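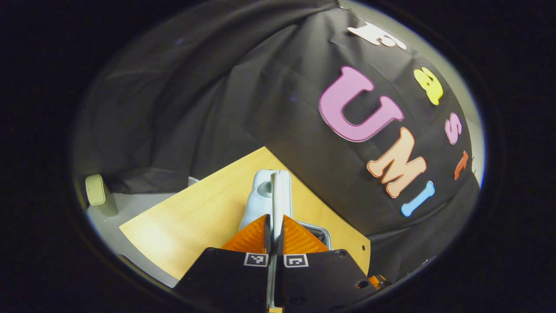
The Brorkedness Handling Club is a student robotics club that meets in the evenings, from the first week of the fall term until the end of March, and it has always been more interested in hands than in wheels. Its members learn to teach a robot arm by doing a job themselves, over and over, with a gripper they hold in their own hands, and then passing those recordings along to be learned from. The grippers have orange ridged pads at their tips and a square black-and-white marker on each finger, and a good part of a new member's first evening goes into picking up some small plastic thing between those pads without squashing, dropping or flinging it. Most of this happens in front of a black cloth with "Fast UMI" on it in big colorful letters, and former members tend to mention those letters before anything else when they talk about the club (the pink U has its admirers).

History

The club grew out of an after-hours class taught by Elaine Andrade, who had asked for a semester of line-following cars and ended up, by her own cheerful account, with a room full of students who only wanted to pick things up. Huw Mathias and Chantelle Moodley, both in that first class, wrote the club's charter and gave it its name, which comes from the old Brorkedness building where they met before moving down the hill to Skaritz Hall.

Recording sessions

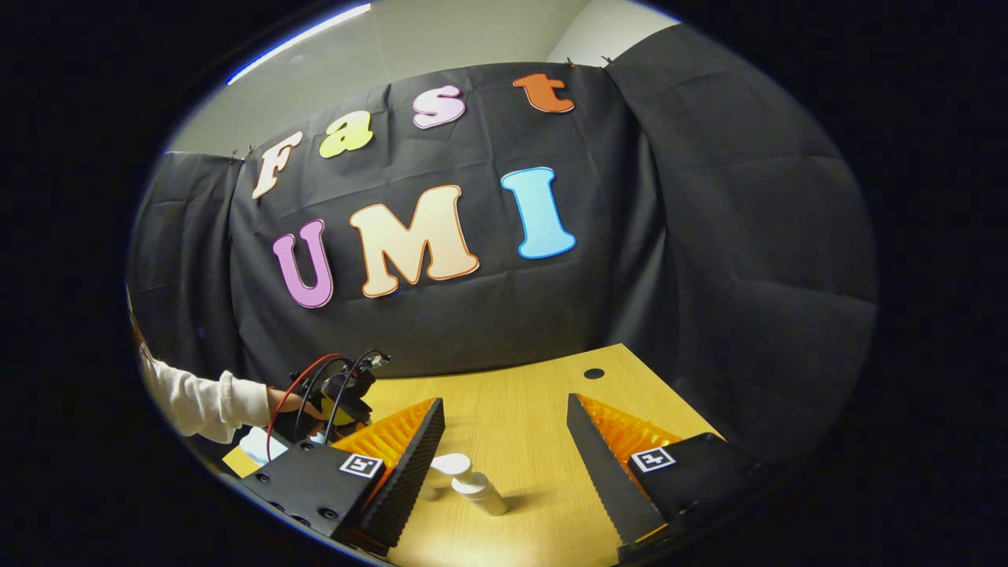 A session is built around one short task, agreed on beforehand and written in the club's log, which members call the Vasconcelos after the brand of notebook it was first kept in. One turn at the task is called a take. Beginners usually start with small, plain shapes, such as a pair of white cylinders set down on the wooden tabletop with the jaws open on either side of them, and they are told to go slower than feels natural and then slower again. Old hands like to say that the cylinders are harder than they look, and the log rather bears them out. In its second year the club kept 1149 takes out of 2338 recorded, and the year after that it kept a good many more, having finally settled on what a bad take was.

Sorting is done by pairs of students, who watch each take through to the end and mark it keep, redo or ask Nimal. The last of these refers to Nimal Uddin, a graduate student who looked after the log for two years. The label stayed in use after he left, and newer members have been known to ask who Nimal is.

The Grutden Evening

Each March the club holds its open night, the Grutden Evening, when families and neighbors are welcome to try a gripper for themselves. There is a friendly contest in stacking and sorting, judged by Ademir Magalhães of the woodworking program, along with a long table of baked goods that some visitors frankly come for. Children get a lower table and as many tries as they like.

See also
Skaritz Hall
Student clubs at Brorkedness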